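La boîte du courrier de Pasier

Quand ma grand-tante Piret Raudsepp quitta la maison de Pasier, elle laissa à son neveu Rafail un piano désaccordé, deux chaises bancales et une correspondance de vingt ans, rangée par saison et non par expéditeur, ce qui ne facilitait la vie de personne. Rafail, qui n'avait jamais su jeter même un ticket de tram, décida de tout lire. Il s'y mit en janvier, vers six heures du matin, avec son café.
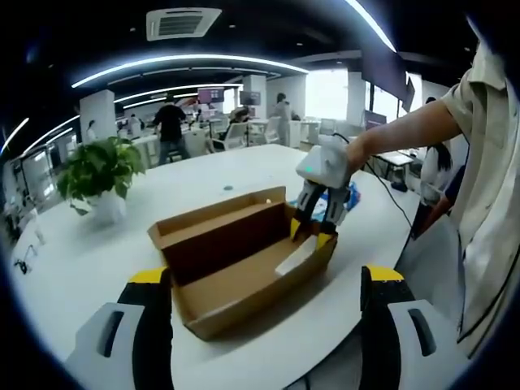
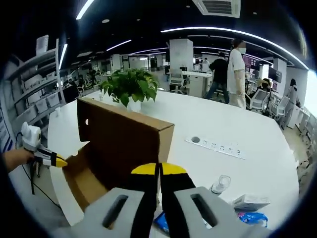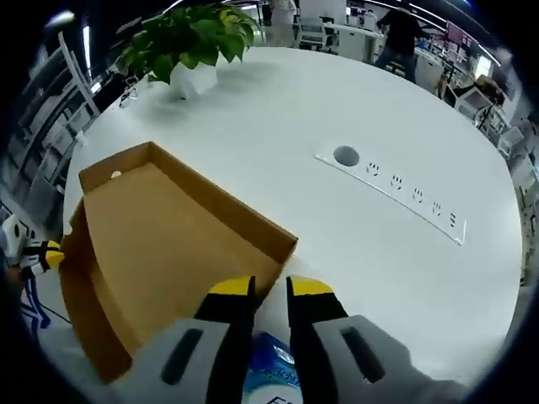

Photos : Thanasis Liapis. Boîte en carton ouverte, sur une table blanche.

La première lettre venait de Dalville. Un certain Spyros Ververidis y demandait, avec beaucoup de politesse et une écriture penchée comme un champ de blé, si Mademoiselle Raudsepp avait retrouvé son parapluie vert. La deuxième parlait encore du parapluie. À la neuvième, il n'en était plus question que dans le post-scriptum, et Spyros racontait la pluie sur le port, sa sœur qui se mariait, le prix du poisson, un chien qui le suivait depuis l'épicerie Karagiannis et qu'il n'osait pas baptiser de peur de devoir le garder.

Il y avait 168 lettres en tout – Piret les avait numérotées au crayon, dans le coin, d'un petit chiffre bien sage. Rafail en lisait trois chaque matin, quatre quand il neigeait. Il apprit que le chien s'appelait finalement Amiral, que Spyros avait eu peur d'une opération, qu'il aimait les poires trop mûres et qu'il avait acheté, un printemps, deux billets de train dont un seul avait servi.

Sur ce voyage manqué, pas un reproche. Seulement cette phrase, à la lettre suivante : « Le wagon était bien chauffé et j'ai posé mon chapeau sur votre place, pour qu'on ne la prenne pas. »

Rafail reposa la feuille et laissa refroidir son café. Puis il téléphona à sa tante, qui vivait désormais à Handton, au-dessus d'une boulangerie, et qui décrocha à la première sonnerie comme elle l'avait toujours fait.

– Ma tante, ce parapluie vert, vous l'aviez retrouvé ?

Il l'entendit tirer une chaise, s'asseoir, prendre son temps.

– Mais mon petit, dit-elle, il était accroché dans l'entrée depuis le premier jour.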